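Notas para la charla "El brazo y los demás"
Jornada interna de Covdale, bloque de tarde. 30 minutos con preguntas. Hablar despacio, que Shireen traduce para los de Bresholm.

Apertura

Saludar. No hacer el chiste de Terminator, lo hizo el ponente de marzo y todavía se comenta.

Empezar por la carta de Rosalinda Soriano al buzón de sugerencias: "Si la máquina va a hacer mi trabajo, que venga también a la reunión de las siete". Pausa. Decir que la carta era buena y que tardamos demasiado en contestarla.

Contexto rápido: línea de preparación de menaje, 13 personas en dos turnos. Coger pieza, ponerla en su sitio, coger la siguiente. En Covdale hay quien lo hace con los ojos cerrados y discutiendo de fútbol. El proyecto Flemberg lleva desde el otoño intentando que lo haga un brazo, con los ojos abiertos y en silencio.

Diapositiva 4. Dejarla puesta un rato.

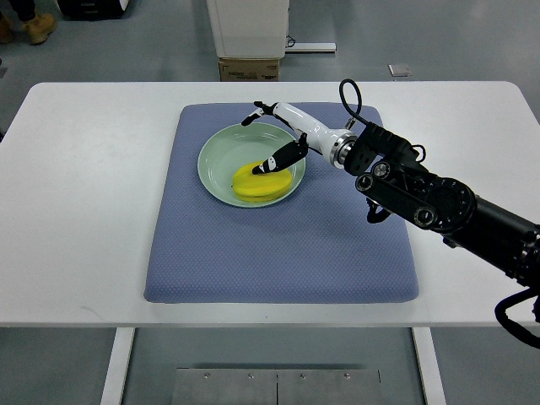

Proyecto Flemberg: cuenco verde, pieza amarilla, mano robótica.

Preguntar a la sala cuánto se tarda en coger la pieza amarilla. Alguien dirá que un segundo. Contar que el primer procedimiento escrito tenía 817 líneas y que la palabra "suavemente" salía en muchas de ellas sin que el brazo supiera qué hacer con ella.

Ahí entró Rosalinda. Le pedimos que explicara cómo coge ella una pieza y contestó que con la mano. Segunda sesión, mejor: habló del borde, de por dónde se entra, de cuándo se nota que algo va a resbalar. Once años de oficio que no estaban en ningún manual - y que en la nómina figuraban como "tareas auxiliares". Decirlo mirando a la fila de Recursos Humanos, con cariño.

Lo que cambia para la gente

Ir sin prisa, esta es la parte por la que han venido.

Dos compañeras han pasado de la línea a supervisar las pruebas. Ganan algo más y se quejan de que están sentadas. Las dos cosas constan en acta.

Ha aparecido un vocabulario nuevo. Antes una pieza se caía; ahora hay una "incidencia de agarre". El parte tiene 400 caracteres como máximo y Rosalinda los gasta todos.

El ritmo lo marcaba la encargada. En las pruebas lo marca el brazo, y a la encargada se le podía pedir un minuto. Esto salió en todas las entrevistas y no lo teníamos en el plan. No suavizarlo.

Mencionar a Hrytsenko, que nos hizo la integración y nos avisó de que el calendario era optimista. Tenían razón. Agradecer.

Diapositiva 7.

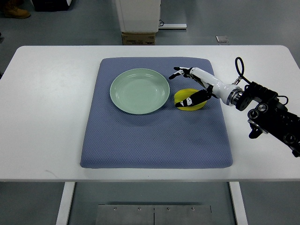 Plato vacío y pulgar sobre la pieza amarilla.

Comentar el pulgar. En la línea, el pulgar es lo último que se piensa; en el proyecto tiene su propia carpeta, su propio responsable y una reunión quincenal. Si se ríen, esperar. Si no se ríen, seguir con lo del pulgar igualmente, que lleva a lo siguiente: cada gesto que pasamos al brazo hay que mirarlo antes en alguien que sabe hacerlo, y ese rato de mirar es trabajo y se paga como trabajo. Desde marzo va en horas de formación. Antes iba en "buena voluntad".

Lo que no sabemos

Cuántos puestos quedarán en la línea dentro de dos años. Shireen Steyn tiene una hoja de cálculo con tres escenarios y no se fía de ninguno. No dar cifras aunque insistan. Sí decir que la plantilla verá la hoja antes que el consejo, está por escrito.

Preguntas probables

¿Es más rápido que una persona? Todavía no. No añadir nada.

¿Y cuando se estropea? Se llama a mantenimiento, como siempre. Mantenimiento quiere que se diga que son los mismos cuatro de antes.

¿Puede venir a la reunión de las siete? Pasarle el micro a Rosalinda.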